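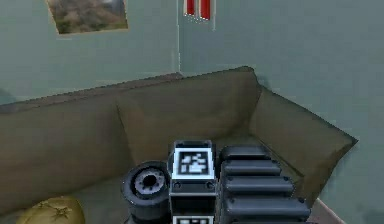
家の引き継ぎ書をつくる聞き取り・執筆スタッフを募集します

Griltelach編集室
募集職種:聞き取り・執筆担当(業務委託またはパートタイム)
募集人数:6名
応募締切:2022年8月29日 必着

家には説明書がありません。炊飯器を買えば付いてくるし、爪切りにさえ小さな紙が入っているのに、家という人生で一番高い買い物には、図面と契約書と、前の住人が残した用途不明の鍵が付いてくるだけです。図面には風呂場の換気扇がどんな音を立てたら危ないかは書かれていません。契約書には、二階の雨戸を閉めるときに左手で桟を押さえながら少し持ち上げるといい、という条項はありません。鍵については何も書かれていません。

Griltelach編集室は、住んでいる人からこうした事柄を聞き取り、次に住む人のための冊子にまとめる仕事をしています。冊子は「引き継ぎ書」と呼んでいます。もう少し気の利いた呼び名を考えようと会議を開いたこともありますが、会議が長引き、全員が空腹になり、引き継ぎ書のままになりました。これまでに114冊をつくりました。一冊を除いて依頼主に喜ばれています。除かれた一冊については面接でお話しします。長くなるので、お茶を出します。

今回、聞き取りと執筆を担当する方を募集します。文章の腕前よりも、他人の家の愚痴を最後まで聞ける胃腸の強さを見ます。

仕事の内容

依頼主のお宅を訪ね、住んでいる方から家の癖を聞き、原稿にします。依頼主は、家を人に貸す予定の方、子どもに譲る方、売却が決まって妙に感傷的になっている方などです。感傷的な方の回は時間が延びます。

聞き取りは一回60分です。最初の半分は雑談で終わると思ってください。家の話を聞きに来たと告げると、たいていの方は「うちは何もないですよ」とおっしゃいます。そのまま出された煎餅を食べていると、そのうち立ち上がって「まあ、あの引き戸はちょっとね」と始まります。引き戸が始まれば、あとは台所、便所、隣家の柿の木まで自動的に進みます。柿の木は引き継ぎ書には載せませんが、聞いてください。次の依頼を紹介してくださるのは、柿の木の話を聞いてもらった方です。

聞き取った内容は、持ち帰って原稿にします。文体は平易な「です・ます」。形容詞は控えめに。「趣のある階段」と書くと、次に住む人は降りるときに心の準備ができません。「下から二段目だけ高さが違う」と書いてください。

原稿は依頼主に確認していただきます。ここで家族会議が起きることがあります。三十年にわたって給湯器の設定温度について別々の見解を持っていたことが、校正紙の上で明らかになるためです。当編集室はどちらの味方もしません。両論併記という便利な言葉があります。

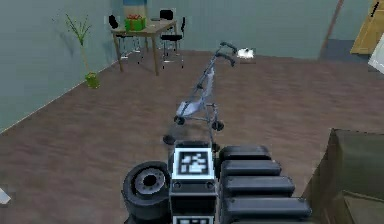

茶色い床と、くすんだ青緑の壁。

引き継ぎ書に書くこと、書かないこと

応募を考えている方から毎年聞かれるので、先に書いておきます。

書くのは、住めばいずれ分かるけれど、分かるまでに腹が立つことです。冬の朝、洗面台の湯がなかなか出てこないこと。網戸が一枚だけ寸法違いであること。ブレーカーの「洋室」という表示が、なぜか廊下の照明を指していること。ごみ置き場の場所より、ごみ置き場の戸を開けるときの力加減を書くほうが感謝されます。

書かないのは、近所の人の評判、家の値打ち、幽霊です。幽霊については、依頼主から強く希望されたことがあります。貸家にする予定のお宅でした。公平を期すために書いてほしいと言われ、その誠実さには胸を打たれましたが、検討の末に見送りました。廊下の床がきしむ件として処理してあります。

設備の修理方法も書きません。配電盤を開けるな、ガス管に触るな、業者を呼べ、という三行で済ませます。執筆者のなかに、どうしても修理方法を書きたくなる方がいますが、器用な方ほど要注意です。器用な方の書いた「簡単に外せます」を読んで、外せなくなった人の電話を受けるのは編集室です。

間取り図の清書は別の担当がいます。取材時には、手描きの略図を持ち帰っていただければ結構です。絵心は要りません。過去に提出された略図には、居間と思われる四角のなかに「ここ寒い」とだけ書かれたものがあり、たいへん役に立ちました。

求める人物像

こういう見出しのもとには、明るく前向きで協調性があり、といったことが書かれるものです。当編集室にそういう人は一人もいません。暗くても構いませんが、玄関先での挨拶だけは聞こえる声でお願いします。

人の家に上がるとき、靴下に穴があいていないこと。これは毎年、軽く見られています。

分からないことを分からないと言えること。「サッシの戸車がね」と言われて、戸車が何か知らないのに頷いて帰ってきた人の原稿は、戸車の段落だけが詩になります。その場で聞けば、依頼主は嬉しそうに教えてくださいます。人は自分の家の部品について語る機会に飢えています。

メモが取れること。録音も使いますが、録音には指さした方向が入りません。「これがね、こうなるんですよ」「ああ、なるほど」という音声を編集室で何度聞いても、何がどうなるのかは永遠に分かりません。

助言をしないこと。とりわけ建築や不動産の経験がある方にお願いします。依頼主が押し入れの湿気について語っているときに、除湿の正しい知識を披露しても冊子は一行も進みません。その人がその押し入れと何年どうやって折り合いをつけてきたかを聞いてください。新聞紙を敷いているなら、新聞紙を敷いていると書くのです。

経験は問いません。現在のスタッフの前職は、書店員、測量助手、学校給食の調理員など、まとまりがありません。いま在籍する元調理員の原稿は台所の章が異様に充実しており、本人以外は玄関の章とのつり合いに悩んでいます。

道具と研修

原稿の作成には、社内で使っている入力ソフトIndentを使います。家の部位ごとに見出しが並び、そこに書き込んでいく単純なものです。単純なはずですが、「その他」の欄がいちばん長くなるという現象が続いており、開発担当は「その他」を廃止する案を出しました。翌週「雑」という欄に全員が書き始めたので、元に戻りました。

操作の研修は初日の午前中に行います。午後は先輩の取材に同行し、黙って座っていただきます。黙って座るのは案外難しく、ここで辞退された方もいます。二件目の同行では一つだけ質問をして構いません。何を聞くかは一晩考えてください。考えてきた質問はだいたい使えず、靴を履きながら口をついて出た一言のほうが原稿になりますが、それも研修のうちです。

取材で出る不要品の相談には乗らないでください。片づけや処分の相談を受けた場合は、提携先のWasteckの連絡先をお渡しして終わりにします。「これ持っていかない?」と言われたときも同様です。当編集室の本棚には、断りきれずに受け取った木彫りの熊が並んでいます。これ以上は置けません。

待遇

時給3000円。聞き取り、移動、執筆のいずれにも同じ額をお支払いします。移動中に眠っていても支払います。乗り過ごした分は要相談です。

交通費は実費を支給します。手土産は不要です。先方に気を遣わせると、次の訪問で倍になって返ってきます。

勤務は週二日から。曜日は担当するお宅の都合で動きます。依頼主の多くは昼間に在宅の方ですが、共働きのお宅では夕方になることもあります。冬は引っ越しの準備が重なって忙しく、盛夏はほとんど動きがありません。誰もあの暑さのなかで自分の家の欠点を語りたいとは思わないようです。

契約は半年ごとの更新です。更新の面談では、お互いに言いたいことを言います。昨年はここで、編集室の入口の扉が内側からしか閉まらないことについて鋭い指摘を受けました。編集室の引き継ぎ書はまだありません。

執筆者の氏名は冊子の奥付に入れます。希望しない方は入れません。部数は依頼主の分と控えだけですから、名声のほうは期待しないでください。それでも、引っ越した先の台所の引き出しに自分の書いた冊子が入っていた、という連絡をもらうことがあり、その日は一日、編集室の空気がやや浮つきます。

選考の流れ

まず書類をお送りください。履歴書は形式を問いません。写真は不要です。加えて、いまお住まいの家または部屋について、次に住む人に伝えるべきことを、原稿用紙二枚以内で書いてください。実家でも寮でも社宅でも構いません。「特にありません」という作文が毎回届きます。そんな家はありません。もう一度、風呂場を見てきてください。

文章のうまさを競うものではないので、起承転結は要りません。去年いちばん評価が割れなかった作文は、便座の蓋がゆっくり閉まらないという話だけで終わっていました。前の家では閉まったのだそうです。行間に深い悲しみがありました。

大家さんへの恨みを主題にするときは、家の話に戻ってきてください。戻ってこないまま二枚を使い切った力作もあり、読み物としては回覧されましたが、採用には至りませんでした。

書類を通過した方には面接のご案内を差し上げます。面接会場は、編集室の一階下にある喫茶室Sahaです。編集室に椅子が足りないという事情によります。注文はこちらで持ちますので、好きなものを頼んでください。何を頼んだかは選考に影響しません。パフェを頼んで話が始められなくなった方がいましたが、採用しています。

面接では、こちらの住まいについて逆に聞き取りをしていただきます。編集室の者が依頼主の役をつとめます。演技は下手です。笑わずに最後まで聞いていただけると助かります。

結果は採用、不採用にかかわらず書面でお知らせします。お送りいただいた作文は返却します。次に住む人に渡してあげてください。

よくいただくお問い合わせ

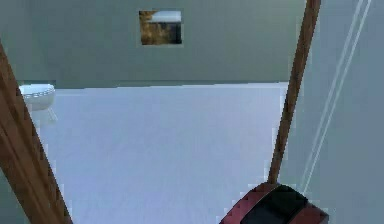

持ち家に住んだことがなくても応募できますか。
持ち家の経験は必要ありません。賃貸住宅や寮にしか住んだことのない方も同じ条件で選考しています。

犬や猫が苦手なのですが。
事前に伺っておけば、担当するお宅を調整します。ただし、依頼主が「うちにはいません」とおっしゃったあとで、膝に何かが乗ってくることはあります。当人のなかで、その猫は隣の猫ということになっています。

正座はしますか。
足を崩してくださいと言われたら、すぐ崩してください。遠慮していた方が立ち上がれなくなり、依頼主の息子さんに両脇を支えられて玄関まで運ばれたことがあります。ご縁ができて、その方の実家の引き継ぎ書もつくりましたが、再現は勧めません。

副業でも構いませんか。
構いません。不動産の仲介や住宅の販売を本業にしている方は、応募の際にその旨を書き添えてください。担当地域を分けます。取材先で名刺を配らないことについても、書面でお約束いただきます。

原稿の締め切りは厳しいですか。
引っ越し日が決まっているお宅については厳しいです。新しい住人が来てしまうと、引き継ぎ書は答え合わせになります。それ以外のお宅は、依頼主の校正のほうが遅いので、ご安心ください。七月にお渡しした校正紙がまだ戻らないお宅もあり、電話をするたびに風呂場の章が増えています。

応募方法

履歴書と作文を同封のうえ、Griltelach編集室の採用係宛てに郵送してください。封筒の表に「引き継ぎ書スタッフ応募」と書いてください。持参も受け付けますが、入口の呼び鈴は鳴っているように見えて鳴っていないことがあります。二度押して返事がなければ、扉の右側を軽く叩いてください。左側は響きません。

電子メールでの応募も可能です。件名を空欄にすると迷惑メールの箱に入り、見つかるのは次の募集のころです。

見学を希望される方は事前にご連絡ください。見本の冊子を何冊かお見せします。依頼主の許可をいただいたものに限りますので、幽霊のお宅の分はありません。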